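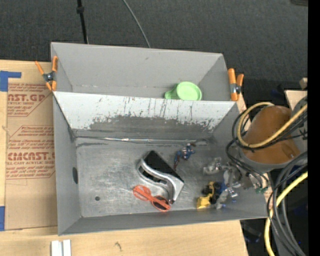 Prices up again in Dratness, but slower

23rd August

Consumer prices in Dratness rose again over the summer quarter, the statistics office said this morning, but the pace is easing. Food did most of it. Rent flat, fuel down a little.

The central bank left its main rate where it was. No surprise there — of the 23 analysts polled before the meeting, 21 had expected no change. The other two wanted a small cut and will probaby have to wait until September at the earliest.

Household spending is the weak spot. Shoppers are buying less and saving more, and stores in Ulero say the slowdown started in spring and hasn't let up. Card spending there has now dropped for 12 weeks in a row. Furniture and appliances worst hit, groceries holding.

Investment looks better. Iltlow, the packaging maker, confirmed it will go ahead with its second plant outside Ulero, with 223 jobs promised once both lines are running. Hiring not started yet. The company blamed borrowing costs for last year's delay and says those are now "manageable."

Exports also up, mostly on the weaker currency. Imports cost more for the same reason, so the trade gap hardly moved. Tiêu, the shipping group, said its outbound bookings were almost full through the end of next month but that return loads are thin, and it may drop one sailing.

Government spending figures were due out at the same time and were held back. Ministry says a few regional accounts came in late. Full growth numbers for the quarter are are still expected in September.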